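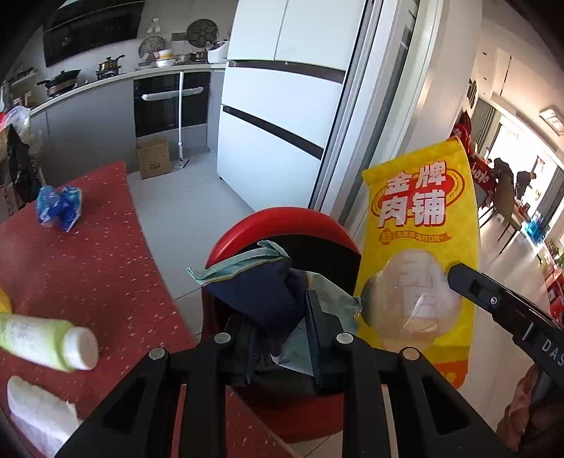 ## Sharing a stand at a building materials exhibition: who signs the space contract?

**Posted by Komholm Joinery Supplies, 12th August**

Our company manufactures laminated timber beams and structural board, and we are considering taking part in the Zorley Building Exhibition next April. We have not exhibited there before. A supplier of fixings with whom we have worked for several years, Hartley, has proposed that the two firms share one stand of 60 square metres, with the cost divided equally.

The organiser's application form provides for one "main exhibitor" and any number of "co-exhibitors". Each co-exhibitor pays a registration fee of 237 euros and receives an entry in the printed catalogue. The form does not explain how responsibility is divided between the parties after that.

We should be grateful for guidance on the following matters:

- whether both firms may sign the space contract, or only the main exhibitor;
- who is liable if one party withdraws after the stand has been allocated;
- whether a co-exhibitor may display heavy samples. Our longest beam is to stand upright and will require a fixing to the floor;
- whether the registration fee is recoverable if the co-exhibitor is replaced by another firm.

We have written to the organiser and have received an automatic acknowledgement only. The discount for early booking closes in 45 days and our management wishes to decide before then.

---

**Reply from Jistden Exhibition Services**

Our office prepares stand applications on behalf of manufacturers in the timber and board sector, and the arrangement you describe is a common one. The remarks below are general and the organiser's own conditions take precedence in every case.

**Signature.** The space contract is normally concluded with the main exhibitor alone. The co-exhibitor is registered under that contract and has no direct claim to the space. If Hartley signs as main exhibitor, your firm will depend on Hartley for its place in the hall, and the organiser will send invoices, technical manuals and changes of hall plan to Hartley only. Ask for a second address to be added to the correspondence list. Most organisers will do so on request.

**Withdrawal.** The main exhibitor remains liable for the full price of the space, whatever has been agreed privately. We therefore advise a short written agreement between the two firms, signed before the application is sent. It should state the share of each party in the space rental, stand construction, electricity, cleaning and waste removal, the date after which a party that withdraws must still pay its share, and who keeps the furniture and graphic panels afterwards. Insurance should also be covered. The main exhibitor's policy does not necessarily extend to goods belonging to another firm, and samples in transit are often excluded altogether.

**Heavy samples.** Floor fixings are frequently forbidden in permanent halls. A beam may usually be shown upright if it is held in a weighted base or tied to the stand structure, and the organiser will ask for a drawing with the weight marked on it. Where the height exceeds the standard limit, a signed calculation from a structural engineer may be required. Submit this early - the technical department deals with such papers in order of receipt, and a late drawing can lead to a refusal on the first day of build-up.

**Registration fee.** The fee is generally attached to the named company. A replacement is treated as a new registration. We have seen exceptions where the catalogue had not yet gone to print, and it is reasonable to ask.

You may also wish to consider the division of the stand itself. On a shared stand with one open side, the firm placed at the rear receives noticeably fewer visitors. A corner position costs more (about 15 per cent at many exhibitions) but allows each firm its own frontage.

---

**Reply from a board distributor, northern region**

We shared a stand with another company two years ago at a different exhibition. The contract was in their name. It went well enough, apart from the meeting table, which both companies had promised to customers for the same hours. Agree a timetable for it beforehand.

I cannot comment on the floor fixing. Ours were small samples and stood on a shelf.

---

**Further note from Komholm Joinery Supplies**

We thank both respondents. The organiser has since replied and confirms that only the main exhibitor may sign, and that drilling into the hall floor is not permitted. A weighted base is acceptable subject to a drawing. The question of the fee has been passed to their accounts department and we have not yet received an answer. Our management has asked Hartley for a draft agreement on the lines suggested - the corner position is being priced separately.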